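Plestby 旧物寄售店 常见问题

首页 关于我们 寄售须知 常见问题 联系

这一页是从店里的留言本、客服微信和门口聊天里慢慢攒出来的。最早只有几条，后来越写越长，有朋友笑我们说像在写家书。写长了也舍不得删，您挑自己关心的看就好。看完还有疑问，直接来店里坐坐也行，茶是常备的。

一、先认识一下

你们到底是做什么的？

我们是一家寄售小店，主要收首饰、发夹、胸针、钥匙扣、小摆件、纽扣、旧徽章这一类拿在手心里的小东西，也收一部分包和丝巾。您把不再用的东西放到我们这儿，我们帮您整理、定价、摆出来卖，卖掉以后按约定的比例和您结算。大件家具、电器和衣服目前都不收，店面实在太小，转个身都要和客人说声借过。

店在哪里，怎么过去？

老面粉厂那条街181号，一楼，门是墨绿色的，门口有一棵枇杷树。导航有时候会把人带到后面的停车场去，到了停车场别着急，从自行车棚旁边的小过道穿过来，左手边就是。骑车来的朋友可以把车停在树底下，只要别挡着隔壁面馆送货的门。面馆老板人很好，可是中午那一阵确实忙。

几点开门？

上午十一点到晚上七点。星期日下午人最多，想慢慢逛、慢慢聊的话，别的日子来会舒服很多。周一休息，整理库房和对账都放在这一天，敲门我们多半听不见，因为库房在最里头，还开着收音机。

Plestby 这个名字是什么意思？

几乎每个礼拜都有人问。没有什么高深的意思，当初想名字想了大半个冬天，什么“拾光”“旧时”都想过，一查，全城已经有好多家了。后来在一只旧饼干铁盒的底下看到手写的这几个字母，也不知道是地名还是谁家的姓，念起来顺口，就用了。那只铁盒现在还在收银台上，装零钱用，不卖。

二、送东西来之前

需要预约吗？

几件十几件的，营业时间直接拿来就行。要是有一整盒、一整抽屉，请提前发个消息，我们好留出一张桌子来。有的朋友是帮家里老人搬家，东西多，心里也乱，这种情况请一定提前讲，我们会约在早上开门之前，安安静静地一起看，不赶时间。

最少要送多少件？

没有最低件数。一枚胸针也收，一对耳环也收。曾经有一位客人坐了很久的公交车，就为了送来一颗纽扣，贝壳的，很漂亮，后来被一位做旗袍的师傅买走了，缝在领口上。

哪些东西不收？

象牙、玳瑁、珊瑚以及其他受保护动物制品，不论年代、不论有没有证明，我们都不收。仿冒大牌的也不收，哪怕您自己当初也是被人骗了买的，我们很同情，但是真的不能摆出来。贴身戴过的硅胶耳机套、用过的梳子、假睫毛之类，请留在家里。还有贵重珠宝，比如大颗的钻石和高价翡翠，我们没有鉴定的资质，店里也没有像样的保险柜，放在这里您不放心，我们晚上也睡不着。

只剩一只的耳环收吗？

收的，而且很欢迎。我们有一个专门的抽屉放单只耳环，喜欢混搭的年轻人会一只一只地翻，有做手工的客人拿去改吊坠，偶尔还真能碰上配成一对的时候。单只的定价会低一些，这一点请您有个准备。

断了的链子、掉了石头的戒指呢？

也可以拿来看看。能修的，我们会先告诉您大概要花多少修理费，您点头了再修。不值得修的，可以放进“零件盒”按小包卖，串珠的朋友很需要这些。卖零件包的钱不多，很多客人索性说不用结算了，那我们就记在流浪猫粮的账上。后院有一只橘的和一只三花，吃得都不少。

需要我自己先洗干净吗？

能简单擦一擦最好，千万不要勉强。我们最怕的是好心办坏事：用牙膏刷银饰，用酒精泡珍珠，用开水烫带胶粘石头的发夹，这几样我们都见过，有些就救不回来了。如果您不确定是什么材质，就原样拿来，灰尘一点都不丢人，谁家抽屉里的东西没有灰呢。

三、清洁和整理

东西送来以后，你们会怎么处理？

先登记。每一件都会拍照，写上材质、尺寸、瑕疵，给您一张手写的收条，同时在本子里留底。登记完了按材质分开，金属的和金属的一起，布的和布的一起，木头的单独放，珍珠和贝壳类另外用软布包着。分好之后再看哪些需要清洁，哪些拿干布擦一遍就够了。

塑料和亚克力的小饰品，用常温清水加一点点中性洗洁精，泡的时间很短，用软毛刷带过去，再用清水漂一遍。刷子我们试过很多种，最后还是婴儿牙刷最好用，刷头小，毛也软，发夹弹簧里面那点陈年的灰都能带出来。合金镀色的不泡，用拧得很干的布擦。 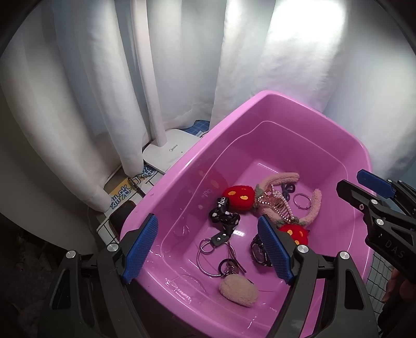 晾干这一步最花时间，也最容易被人小看。我们会把东西摊在棉毛巾上，翻面，再摊，隔一夜才收。弹簧、链扣、耳钩这些有缝的地方，外面摸着干了，里面常常还藏着水，装进袋子过几天就起锈点。梅雨天的时候还要再加一天，那阵子整个后间都铺着毛巾，走路要踮着脚。

自己在家里想清洁，有什么简单的办法？

如果只记一条，就记得先从最轻的办法试起。干布擦，不行再用微湿的布，再不行才考虑洗洁精水。每一步都在背面或者不起眼的角落先试一小块，等它干透看看颜色有没有变。很多人一上来就用最厉害的，结果漆面一下子就花了。

银饰发黑，用擦银布就可以，擦银布不要洗，脏了也能继续用，黑乎乎的样子是正常的。要是那件银饰本来就是做旧的，凹下去的地方留着黑色才好看，请您别擦得太干净，有位客人把外婆的镯子擦得锃亮，花纹反倒看不清楚了，心疼了好久。

珍珠怎么办？

珍珠娇气一些。戴完用软布擦一擦，汗和香水都要擦掉，平时和别的首饰分开放，别让链子划到它。不要泡水，串珍珠的线吸了水会松，还会发黄。线要是已经松了，能看见珠子中间有缝，就该重新穿了。穿珠子的师傅每个月来店里两次，您可以先把项链放在我们这儿。

木头和布的呢？

木头的用干刷子扫灰，之后薄薄地上一点蜡，家里没有专门的蜡，就先什么也别上。食用油千万不要用，会发粘，还会有味道，到夏天简直没法闻。布做的发圈、绒面的蝴蝶结，可以用粘毛滚筒轻轻滚，滚完用手顺着一个方向抚平。带亮片的别滚，亮片会跟着走。

你们会不会把旧的感觉都洗掉？

这是我们自己也常常讨论的事。原则上，灰和汗渍要去掉，岁月留下来的颜色尽量留着。铜的包浆我们不动，除非您特别交代。有些客人就喜欢新崭崭的，那也没关系，送来的时候说一声，写在登记本上就好。

四、定价和结算

价格是谁定的？

我们先提一个价，您觉得合适再摆出来。提价的时候会参考材质、做工、年代、品相，还有店里以前卖过的类似的东西。您心里要是有个底价，请直接告诉我们，一点也不用不好意思。有感情的东西，主人觉得贵一点是很自然的，我们也都经历过，只是标得太高了，它就得在柜子里多等一些时候。

你们抽多少？

卖掉之后，店里留三成，其余归您。单件卖到 1,000 元以上的，店里留两成。零件包一律对半分。这个比例从开店到现在没有改过，以后如果要改，会提前写在门口的小黑板上，也会给每一位还有东西在店里的客人发消息，已经登记的仍然按老比例算。

什么时候能拿到钱？

每个月月初结上一个月的账，转账或者来店里拿现金都可以。很多老客人喜欢拿现金，当场就在店里又花掉了，这个我们拦也拦不住。金额很小的时候您也可以选择先存着，攒到一定数目再取，本子上都记得清清楚楚，随时可以翻给您看。

东西多久没卖掉会怎么样？

寄售期是3个月。到期前我们会联系您，您可以选择拿回去，可以降一点价继续放，也可以交给我们捐出去。联系不上的，我们会再多留一个月，用纸袋装好，写上名字放在库房架子上。以前我们留得更久，后来架子放不下了，有一回整排塌下来，捡珠子捡到半夜，才不得不定了这个规矩。

能不能中途反悔，不卖了？

当然可以。只要还没有卖出去，您拿着收条来就能取回，不收费用。如果已经付过修理费，修理费是不退的。反悔的人比您想的多得多，尤其是结婚时候的东西和孩子小时候的东西，常常是摆出来没几天，主人就跑回来了，站在柜台前面有点难为情。真的不用难为情。

会打折吗？

每年一月清一次柜，放了比较久的会打折，打折之前都会先问过主人。平时标多少就是多少，请大家不要还价，东西大部分都是别人托给我们的，我们做不了这个主。

五、来店里买东西

可以试戴吗？

项链、手链、戒指、发夹都可以试，柜台上有镜子。耳环请贴在耳边比一比，不要穿进耳洞，这是为了大家的卫生。买下来之后我们可以帮您再消毒一次，耳钩也能换成新的，银的和钛的都有，换一对收一点材料钱。

我对镍过敏，怎么知道哪件能戴？

标签上写了材质的，是我们比较有把握的。写着“合金”的，请您当作可能含镍来对待。店里有一小瓶镍测试液，您看中了哪件，可以请我们在不显眼的地方测一下，测完才决定。要提醒一句，测试液只能看表面，镀层磨掉以后里面是什么，它就不知道了。

买回去发现坏了能退吗？

七天之内可以拿回来，带着标签就行。标签上已经写明的瑕疵除外，比如写了“扣子偏松”，那就是真的偏松。不过哪怕过了七天，小毛病也欢迎拿来，扣子紧一紧、圈圈合一合，都是举手之劳，顺便喝杯茶再走。

标签上的“Iturra”“Nondico”是牌子吗？

不是的，这是我们店里两个柜子的名字，让很多客人误会过，在这里一并说清楚。Iturra 柜放的是年代比较久的金属饰品，靠窗，光线好，您看花纹方便。Nondico 柜放的是塑料、亚克力、布艺和各种小玩意儿，颜色热闹，孩子们最爱站在那里不走。起名字的时候图好玩，写标签也省地方，写着写着就改不回来了。

能帮忙留货吗？

可以留2天，发消息或者打电话都行，不用付定金。到时间没有来，我们就放回柜子里了，不再另外通知。热闹的日子里有好几个人同时看上一件的情况，按消息的先后来，没抢到的朋友请多包涵。

可以带孩子和狗来吗？

欢迎孩子。矮柜里的小玩意儿可以随便摸，只是请大人看好还会往嘴里放东西的小宝宝，珠子和纽扣都太小了。狗狗可以进来，要牵着，尾巴特别有劲的大狗请抱一抱或者在门口等，我们有几层开放的玻璃架，经不起扫。

六、修理和改制

你们自己修吗？

简单的自己修，比如换扣子、换耳钩、合圈、重新粘一颗石头。需要焊接、镀色或者镶嵌的，送到 Drilleck 去，那是和我们合作了很久的一间修理作坊，在河对岸。他们手艺好，就是慢，慢到我们自己都不太好意思催。您如果有日子要赶，比如婚礼、生日，请在送来的时候写得大大的，我们帮您盯着。

修理要多久？

店里能做的，一般当场或者第二天就好。送作坊的看活计，没法给一个死日子，作坊回了话我们就转告您。年底最忙，送修请尽量避开。

石头掉了，也找不到了，能配吗？

可以碰碰运气。我们攒了好几罐拆下来的旧水钻和玻璃石，按颜色分的，您可以把东西拿来自己挑。旧的配旧的，光泽比较接近，新水钻放上去常常亮得突兀。配不到一模一样的时候，有的客人干脆选一颗完全不同颜色的，看着也挺俏皮。

能把一件旧的改成另一种东西吗？

胸针改吊坠、耳环改戒指、断掉的项链改手链，这些都常做。有一点要先商量好，改了就很难再改回来，所以如果是长辈留下的东西，我们会请您先拿回家放一放，过些日子还想改，再送来。这个习惯让我们丢过几单生意，可是心里踏实。

七、怎么收纳才不打结

这一条问的人实在太多，只好单独写。

项链最好挂起来。没有地方挂的，就把每一条单独装进小袋子，链扣留在袋口外面再封上，拿出来的时候就不会绞在一起。旅行的时候可以把细链子穿过一根吸管，两头扣上，样子有点滑稽，但是很管用。

已经打结了的，不要用力拉。放在平整的桌面上，撒一点点爽身粉，用两根细针从结的中间慢慢挑松。心情烦躁的时候不要做这件事，晚饭后开着电视慢慢挑最好。实在挑不开，拿来店里，我们有人专爱干这个，越乱越高兴。

发夹按大小夹在一条缎带上，缎带挂在柜门里侧。耳环可以用旧纽扣来配对，两只耳环分别穿过同一颗纽扣的两个扣眼，就不会走散了。戒指放在有分格的盒子里，制冰盒、颜料盘、月饼盒里的塑料托都可以，不必特地去买。

潮湿的地方，银饰和合金饰品用密封袋装好，里面放一小包干燥剂，隔一阵子换一换。皮绳和木头的不要密封，要透气，否则会发霉。浴室的镜柜看着方便，其实是最糟糕的地方，热气和水汽都在那儿，好好的一对耳钉，一个夏天就暗了。

八、捐赠和其他

不想寄售，直接捐可以吗？

可以，门口有一只藤箱，放进去就行，不需要登记。捐来的东西我们整理以后低价卖，收入除了猫粮，其余给街道图书角添绘本。图书角在二楼楼梯转弯的地方，很小，有两把小椅子，放学的时候常常坐满了。

你们办活动吗？

办过几次换物下午，大家把不要的小饰品拿来，摆在长桌上互相换，不用钱。规则很松，一件换一件，价值差得多也没关系，双方高兴就好。下一次还没有定，定了会写在小黑板上。也有客人提议办一次拆珠串珠的手工课，我们很心动，正在找合适的桌子。

可以邮寄东西给你们吗？

可以，请先加客服发照片，我们看过确认能收，再寄。包的时候每一件单独包，首饰和硬的摆件不要混在一起。里面放一张纸条写明您的姓名、电话和件数，这张纸条真的很要紧，我们收到过一盒漂漂亮亮的胸针，到现在也不知道是谁寄来的，还放在库房里等着。如果您正好看到这一页，觉得那可能是您的，请联系我们，说得出里面有一只什么动物就还给您。

收条丢了怎么办？

别慌，我们有底本。告诉我们登记时留的名字和手机号，对一下东西就行。

下雨天店开吗？

开的。雨下得大的时候过道会积一点水，穿双不怕湿的鞋来。伞请放在门口的桶里，走的时候看清楚再拿，黑色长柄的已经拿错好多回了。

最近更新：修理一节补充了送修年底排期的说明；收纳一节按客人的建议加了纽扣配耳环的办法。

返回页首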